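Jivex label printer: what I think after six months behind the counter

So a few of you asked in the comments on the till post what I ended up doing about price labels, and I promised a proper write-up and then it was June and the shop went mad and I forgot. Sorry! I've now had the Jivex on the counter for six months, which is long enough to have sworn at it and made up with it several times over.

For anyone new, I run a small stationery and card shop with a bit of a craft corner at the back. When we opened I priced everything with one of those handheld guns, the kind that goes ker-chunk and leaves a little orange sticker. I loved that gun. It cost next to nothing and never needed updating. But it only does a price, and once we'd gone over to Plekton for the till I needed a barcode on every single thing that came without one, and in a card shop that's an awful lot of things. Handmade cards, loose pens, wrapping paper by the sheet, all those lovely notebooks from tiny makers who've never heard of a barcode.

I'd been printing sheets of labels on the ordinary office printer and peeling them off one by one. If you've ever done that you'll know about the sheet with three labels left on it that you can't bear to throw away, so you feed it through again and it jams. I had a drawer full of those.

The Jivex was 145 pounds, which made me wince a bit, and I nearly went for the Drollov instead because it was a good chunk cheaper. Chidubem Bashir, who has the bike shop two doors down, let me have a play with his Drollov before I bought anything and I'm very glad he did. It's fine! It prints a perfectly nice label. But it only takes its own rolls, and the rolls come in a plastic cartridge, and the cartridges are where they get you. He goes through one a month and he labels a fraction of what I do.

Setting it up

The box has the printer, a power lead, a USB cable and one starter roll. The instructions are a folded sheet with tiny pictures and you can ignore it completely, because the printer it shows has the roll going in the other way round. I lost most of an evening to that. If your first few labels come out blank, turn the roll over. It's thermal, so there's no ink, and it only prints on the one side.

Getting it to talk to Plekton was easier than I'd feared. You pick it from a list in the settings, choose your label size, print a test. The test came out shifted a few millimetres to the left so half the barcode was missing, and there's a calibrate thing where you hold the feed button until the light blinks twice. After that it was spot on, and I've only had to do it again when I change label sizes.

The Bluetooth I've given up on. It works, and then it goes to sleep, and then you've got a customer waiting while you hunt through menus on the tablet. I plugged the cable in during week two and it's stayed plugged in.
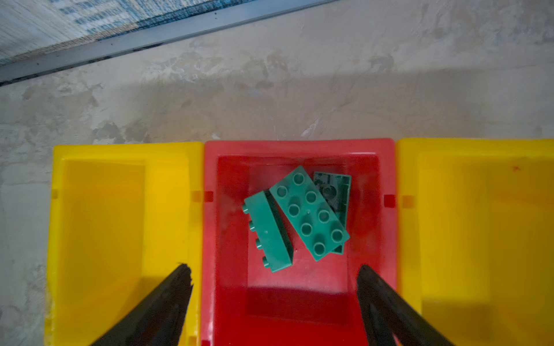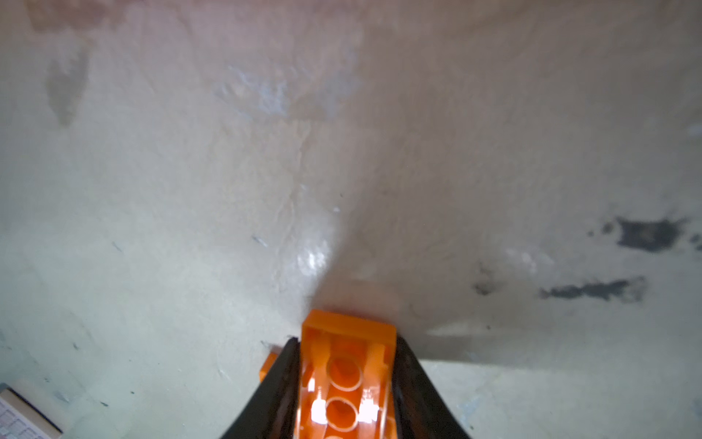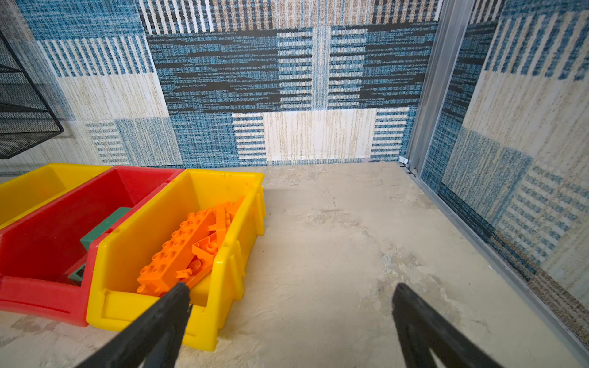
What it's like day to day

Fast, is the main thing. I can label a delivery of cards in the time it takes the kettle to boil, more or less, and I don't have to sit down at the computer to do it. I scan or search the item on the tablet, tap how many I want, and out they come in a strip. It's not silent (it makes a sort of zzzip noise that the dog next door has opinions about) but it's no louder than the receipt printer.

We had 4,000 labels to do for the first big relabel, which I'd been putting off and putting off. I did it over a string of evenings with the radio on, and the printer didn't miss a beat until near the end, when it started leaving a thin white line down every label. I panicked and thought I'd killed it. A wipe of the print head with a cleaning pad sorted it out, and I now do that every time I change a roll. I wish the folded sheet had mentioned it.

The labels themselves are nice and crisp, and the small text is readable, even by my mum, who does Saturday cover and refuses to wear her glasses. They peel off card and cello bags cleanly. On uncoated paper it's another story. I ruined two sheets of really beautiful marbled wrap finding that out, so now anything like that gets a label on a scrap of tracing paper tucked round it.

They do fade, too. It's thermal paper, so anything in the window goes pale grey after a summer, and then the scanner won't read it. We're south facing and I've had to redo the window stock once already. You can get a coated roll that's meant to hold up better and I've got one on order, so I'll let you know.

Rolls and running costs

I started out buying the Jivex own-brand rolls and they're good, but you don't have to. It'll take any thermal roll of the right width as long as the core isn't too big, and I've been using the ones from Bitar, who do most of my packaging anyway. Somebody there talked me through the sizes on the phone and sent me a couple of samples without my asking, which I thought was very decent. The Bitar rolls are a touch thinner and I've had the odd one curl at the corner on a pen barrel, but for cards I can't tell them apart.

One tip if you're ordering: check whether the labels are wound facing in or facing out. The Jivex wants them facing out. I've got a box of the other sort under the stairs if anybody local wants them.

Things that annoy me

The lid. It's a flimsy little thing and the catch on the left has never closed properly. It doesn't stop it working, but every so often I knock it with my elbow, it pops up and the whole print run stops. I've got a bit of washi tape holding it down (we're a stationery shop, I had options).

The power button is on the back, right next to the cable, so if you've got it pushed up against a wall like I have, you're feeling about for it every morning.

Also the design app. Please don't bother with the design app. It wants an account, it wants your email, and the free bit runs out after 30 days. If you're printing through your till you don't need it for anything. I only opened it because I fancied putting our little logo on the labels, and then I found Plekton lets you do that anyway, under the receipt settings of all places.

I did have to contact support once, about that white line, before I'd worked out the cleaning. They got back to me the next afternoon with a link to a video, and the video was for a different printer. They were very polite about it when I pointed that out.

Would I buy it again?

Yes, I would. If you've got a shop where most things arrive with a barcode already on and you only need a label now and then, I'd save your money and get the Drollov, or borrow a friend's. Chidubem is perfectly happy with his and he thinks I've gone overboard. But if you stock a lot from small makers, or you make things yourself, you'll get through so many labels that the cheaper rolls pay you back fairly quickly, and not having to peel things off a sheet has done wonders for my mood.

I've kept the pricing gun, by the way. It comes out for the sale box, where nothing needs a barcode, and I still enjoy the ker-chunk.

A couple of you also asked about receipt printers and whether you can get away with emailing receipts only. I tried that for a fortnight and I've got a lot to say about it, so I'll do that one next, once the Christmas card orders are in. If you've got the coated rolls already and they've survived a sunny window, do leave a comment and tell me which ones you bought!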